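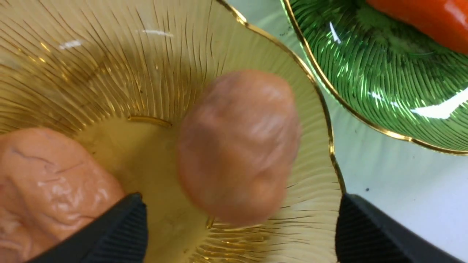 Colored Glass and Plastic Carrots: A Talk With the Owner of Wirkunura

September 11, 2021

Wirkunura rents out tableware and play food. The customers are mostly furniture stores, home stagers, preschools and small theaters. It has been in the same brick building on Bouzid Street for 14 years, between a tire shop and a place that repairs vacuum cleaners. There is no sign in the window, only a sticker on the door with the opening hours.

The owner did not want her name in the article. "People know the shop," she said. "They don't need to know me." We talked at the white table in the back where she sorts returns.

She started with dishes. A home stager she had met at a yard sale needed place settings for a house that was going up for sale, and asked if she could borrow a set. The next month the same stager called again and offered to pay. The food came later.

"You set a nice table and then you look at it and the plates are all bare," she said. "It looks like people are about to have an argument. So the stager asked me for fruit. I bought real fruit the first time. It was a three-week listing. You can guess what happened to the pears."

After that she bought plastic. The stock list stands at 1305 pieces now, counting every bowl, plate, fork and vegetable as one piece. She keeps the list in a program called Ruliron, which she described as fine once you get used to it. Before that it was index cards in a recipe box, and she still has the box.

I asked about the colored glass, which takes up the best shelf in the room. These are the dishes with the scalloped edges and the gold rims, in amber and green, with fine ribs running out from the middle.

"That's what goes out the most," she said. "I didn't expect it. I bought the first ones for myself. I had them at home on a sideboard and a customer saw them when she came to drop off a key. She asked if they were part of the stock, and I said yes, which was not true at that moment."

She likes them for a practical reason. A white plate disappears in a photo of a white kitchen. Amber and green show up from across a room, and they change with the light during the day. In the morning, she said, the amber ones can look almost like lemonade, and late in the afternoon they go toward brown.

She is less fond of cleaning them. The ribs hold dust and the ribs hold soap. She washes each dish by hand in lukewarm water with a soft brush, working from the center out, and dries it standing up on a towel. None of it goes in the dishwasher. She has a laminated card about this that goes out with every rental, and she says the card gets lost more often than the dishes.

"The gold is the weak spot," she said. "If somebody stacks them with nothing in between, I can tell when I open the crate. You get a little scratch on the rim and it's always in the same place."

Each dish gets a square of felt under it. The felt comes from a supplier called Feltis, in sheets, and she cuts it herself while she watches television. She has tried paper and bubble wrap. Paper slides around, and the bubble wrap left faint round marks on a set that had sat in a hot van.

The play food has its own problems. Shiny plastic catches every lamp in a room, which is all right for a preschool and less so for a furniture catalog. She once tried to dull some apples with matte spray. They came out looking like clay, and children at the next preschool picked at the coating until it came off in flakes. She threw the apples out and wrote off the order.

"Now I leave it alone," she said. "If it's shiny, it's shiny. It's a toy. I tell the stagers to put it where the window isn't."

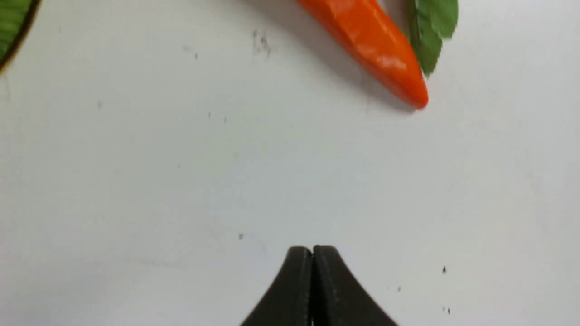

Play carrot on the sorting table at the back of the shop.

Carrots are her most requested vegetable. Preschools use them for rabbits, for soup and for counting. Theaters want them with the tops on, so they can be read from the back row. The tops are what wears out. A child picks a carrot up by the leaves, as anyone would, and after enough of that the leaves come loose. She glues them back, and if the glue fails a second time the carrot goes into a bin marked "chopped," for schools that want pieces for a pretend stew.

Sorting a return takes her most of a morning. She has done it the same way for years. Food and dishes arrive mixed together in the crates, since customers tend to pack up the way they clear a table, with everything still on the plates. She takes the glass out first and sets it down flat with space around each piece. Then she goes through the food.

"I put the vegetables onto a plate while I work," she said. "Carrots on the green one, usually. It's not a system. I just like how it looks, and then they don't roll onto the floor."

Round things go in a bowl for the same reason. She checks each item for bite marks, cracks and marker ink. Bite marks are common and she charges nothing for them. Ink comes off with rubbing alcohol if it is caught within a few days. Cracked pieces are thrown away, whatever their size, and she does not rent anything small enough to swallow.

I asked what a full crate costs to replace. She thought about it and said that one crate of the colored glass would run her 500 dollars if she had to buy it all again in one go, and that she couldn't do that anyway. The dishes turn up a few at a time, at estate sales and in the back of thrift stores. She has never found the green and the amber on the same day.

In all the time she has been renting them out, she has lost two whole crates. One fell off a hand truck in the parking lot, and that was her own doing. The other went to a community theater and came back full of someone else's coffee mugs. She called, they apologized, and the dishes were never found. She still uses the mugs.

She does not advertise. September is busy, with the preschools starting up and the fall furniture displays going in. By the middle of the month the glass shelf is often bare and she has to turn people down. She won't buy cheaper plates to fill the gap. She tried a plastic version with a painted rim once and the first customer sent it back the same afternoon.

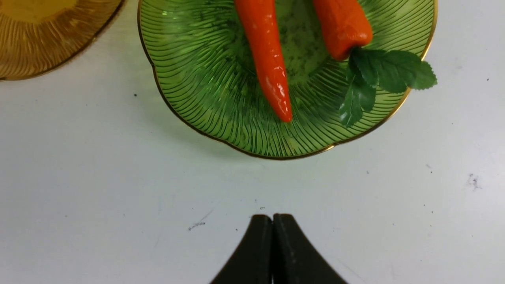
One preschool teacher told us she had stopped ordering the glass and now takes only the food. The children were careful enough with the dishes, she said, but the adults in the room couldn't relax, and lunch in the play kitchen turned into a lot of people saying "gently." She uses tin pie plates from home.

The owner had no quarrel with that. She prefers to send glass to places where it will stay put, and she asks every new customer how old the youngest person in the room will be. If the answer is under four, she suggests wooden bowls, and she has plenty of those.

She is looking for a pink set at the moment. A stager saw one in a magazine and has asked her twice. She has also been offered a box of play bread by a bakery school that is closing, and she hadn't made up her mind about it when we spoke. Bread takes up a lot of shelf.

Wirkunura is open mornings, and crates have to be reserved by phone. Returns go to the side door on Bouzid Street, next to the tire shop.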